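Equipment Planning Gallery: Small-Parts Handling Bench, Kovbridge

This page belongs to the purchasing notes for the small-parts bench at Kovbridge. The bench uses hand-held gripper tools on containers, trays and hinged boxes to prepare for an automated station in the next budget year. The text covers what has to be bought, what can be put off, and where the first version of the budget was wrong. Prices are in dollars, before tax.

Scope

The request covers one bench: gripper tools, finger padding, test containers, a work surface, background framing and spares. It does not cover the arm. The arm is a capital item under a separate request, and combining the two delayed last year's purchase by a full quarter. Anything that will be used up, worn down or replaced within twelve months belongs in this budget. Anything bolted to the floor does not.

Two suppliers were asked to quote. Stetau quoted a complete kit with fingers, brackets and fasteners. Kevusik quoted the same functions as separate lines with separate lead times. The Stetau kit is $1,058 per tool. Kevusik is lower on the body of the tool and higher on everything attached to it, and the difference disappears once a spare bracket is added. Lead time favors Stetau for the first order and Kevusik for repeat orders of small parts. The request therefore names Stetau for the tools and leaves the consumables open.

Finger padding

Padding is the line most often left out. Bare fingers mark clear plastic and slip on smooth walls, so the fingers are padded, and the padding wears at the edges first. A worn pad changes the closing width and the contact area. Results taken before and after a pad change should be kept apart in the log.

The budget holds $161 for padding per tool per year. This buys precut blocks. Sheet stock is cheaper per piece but needs a cutting jig and someone's time, and hand-cut blocks vary enough in thickness to affect grip. Order the blocks with the tool so that the first change does not wait on a purchase order.

Adhesive is listed separately under shop supplies. Do not move it into this request. The shop account already has an approved product and a storage location for it.

Test containers

Containers are chosen by the problem they present. A solid bin is easy to grasp and tells a planner little. Hinged boxes with latches and dividers are harder. The lid and base have different heights, the hinge lets them move relative to each other, and transparent walls are difficult for most depth sensors. A box of this kind is cheap, and the time spent handling it is what the budget is really paying for.

The container set is entered at $38. It is the smallest line in the request and should be bought in duplicate. Hinges crack, latches come off, and a discontinued box cannot be matched six months later. Write the supplier's part number on the storage bag. Do not write on the box, which would give the vision system a mark to lock on to.

Bench view: smoky-gray organizer box with the lid laid open flat, compartments empty, latches on the near wall, padded gripper fingers to either side.
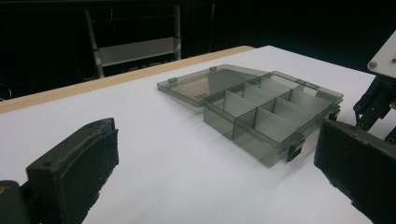 One reader of the February version objected that the container line is too small to be worth a heading, and that the money would be better spent on a third gripper tool. The objection continued: a spare tool protects the schedule, a spare box protects nothing, and any store in town sells boxes.

The point about schedule is accepted and is dealt with under spares below. The point about boxes is not. Local stores change stock without notice, and two boxes with the same outside dimensions can differ in wall thickness, latch shape and tint. When a grasp fails on the second box and worked on the first, the bench has to find out whether the tool or the box changed. Duplicates from one lot settle the question for very little money.

Work surface and background

A plain white tabletop is specified. White is hard on clear and tinted plastic because the surface shows through the part, and the automated station will have the same condition. A darker mat would make the bench results look better than the station can deliver. The request allows for one mat, to be used only for setup checks.

Surfaces should be bought matte where there is a choice. Gloss tops reflect overhead lights into the part area, and correcting this afterward takes diffusers, stands and more cable. The money for diffusers was removed from this version. It can be restored if the light readings at installation are out of range.

Framing and stands should come from the Kovbridge equipment store before anything new is ordered. The store holds posts and panels left from the Koubek line. Check each post for straightness and missing end caps. Reused parts go on the request at zero cost with a note of origin, so that the insurance list stays correct.

Freight and receiving

Freight is entered at $97 for the Stetau shipment. The quote assumes delivery to the dock, and inside delivery is extra. The bench is on the ground floor and the crates are light enough for a hand truck, so dock delivery is enough. Kevusik includes freight in the unit price above its minimum order. An order for padding alone will fall below the minimum, and should be held and combined with the next fastener order.

Receiving should open every crate on arrival. Claims for missing brackets have to be filed within the supplier's window, and an unopened crate is treated as accepted. Photograph the packing list and the contents together. Record the serial number of each tool before it leaves the dock area.

Spares

The first version carried no spare tool. The present version carries one spare bracket and one spare set of fingers per tool, with a complete spare deferred to the second half of the year. A bracket or finger can be changed at the bench with a hex key. Failure of the body or electronics means returning the tool, and the bench would run at reduced capacity until it came back.

The deferred spare has a trigger. If either tool is returned for service before midyear, the spare is released for purchase without a new request. If neither is returned, the line is reviewed with the arm budget and may be dropped. The amount is held at the quoted kit price, and Stetau has agreed in writing to keep that price open through the review.

Fasteners are bought by the bag. Small screws loosen under repeated closing, and the head size must match what is already fitted. Mixed heads on one bracket cost more in labor than the bag does. Threadlocker is allowed on metal threads only, as some grades attack plastic plates.

Labor

Labor is not charged to this request but has to be planned with it. Each new container type needs a setup session, a block of handling time and a check of the log. The setup session is the part that gets underestimated. Start positions have to be written down, including whether a lid is open, closed or partly raised, and the operator needs a clear rule for how the container is put back between runs.

Schedule the sessions in the morning where possible. The afternoon light at the Kovbridge bench is uneven until the window shades are installed, and the shades are a facilities item with no confirmed date.

Open items

Kevusik has not confirmed whether its padding blocks are the same density as those in the Stetau kit. Samples have been requested. Until they are measured, the padding line stays on the Stetau price.

The cable tray under the bench is quoted in two lengths. The longer one clears the stand but blocks a drawer. The drawer can be moved, and facilities will say by the end of the month whether the work needs a ticket.

The storage cabinet is on hold. The existing cabinet has space on the lower shelf for both container sets and the spare fingers, provided the old Koubek fixtures are moved to the equipment store first.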